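Paper planners: common questions

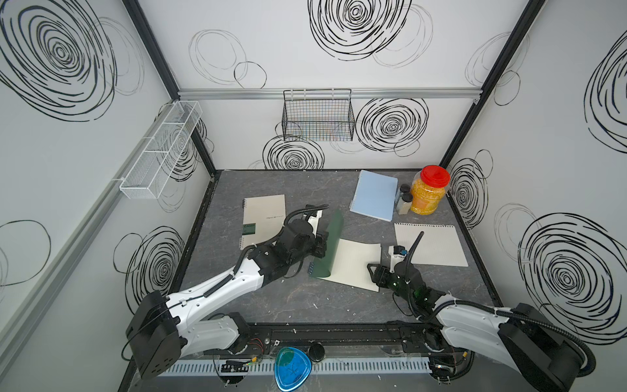

Will a planner make me more organised?

Probably not by itself. Most people I know stop filling theirs in after 3 weeks, whatever the cover promised.

Is the Kirkska worth the extra money?

I doubt it. The paper is nice to write on, but you pay mainly for the box. The Moges has the same number of pages and a better spine.

Do I need the stickers?

No.

What about the Droter "30-day habit reset"?

It is a grid with 30 squares. You can draw one with a ruler. If buying it gets you started, fine - but I'd want to see evidence before calling it a method.

Which pens bleed through?

Felt tips, nearly always. Humov says its pages are "bleed-proof", and mine weren't.

When should I buy?

Wait until August if you want an academic year diary. Shops bring out the new ones then and mark down the undated ones.

Do you get paid for any of this?

No. I buy my own and give them away when I'm done.

Valdemar Vestergaard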